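Who Bothers to Vote in Rakberg? Our Term Project on Council Elections

I'll be upfront that I picked local government because the other topics were gone by the time I got to the sign-up sheet. I'd never voted in a council election and I couldn't have told you what a ward was. By the end of November I was the sort of person who reads old meeting minutes on the bus, so something went right (or wrong, depending on who you ask at my house).

The question our group settled on was pretty simple. Rakberg and Stekport are neighbouring towns with the same sort of councils and elections on the same day, but people in Stekport talk about theirs and people in Rakberg mostly don't. We wanted to know if that showed up in how people decide whether to vote, and where they hear about candidates in the first place.

We wrote a short survey with eight questions and took it to the library, the rink and the farmers' market in both towns. We also put it online, and that's where most of the answers came from. In total we got 542 responses, and after throwing out the blanks and the ones from people who lived somewhere else entirely, we still had plenty to work with. I then phoned or met 56 people who'd ticked the box saying they were happy to chat more. That was my favourite part by a mile! People have a lot to say about garbage pickup.

The biggest surprise for me was how few people had any contact with a candidate before polling day. In Rakberg, 223 people told us they'd had no flyer, no knock at the door and no phone call. Some of them were pretty cheesed off about it. One man said he would have voted for anyone who came up his driveway, and I believe him. 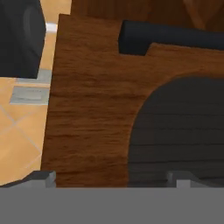 Stekport was a different story, and I think a lot of it comes down to the Nghiêm Hall debates. The hall runs an all-candidates night before every election, with tea and squares afterwards, and people kept bringing it up without us asking. Rakberg used to have something similar at the old Stallar building but it stopped when the roof needed work, and it never came back. I can't prove one thing caused the other – our survey wasn't built for that – but I'd love for somebody to look into it properly.

We also asked what would make people more likely to vote. Longer hours at the polls came up a lot, and so did wanting a plain one-page sheet on what each candidate stood for. Younger people asked for online voting. Older people told me, quite firmly, that they liked the walk.

There are some problems with our results. The online link got shared in a Stekport parents' group, so parents are over-represented there, and question six was worded so badly that we left it out of the charts. We only had roughly 100 paper surveys, which makes it hard to say much about people who aren't online. If I did it again I'd start at the rink, bring more pens, and test the questions on my grandparents first.

The full set of questions is in the appendix, along with the interview notes (names removed). Final version handed in 28th December.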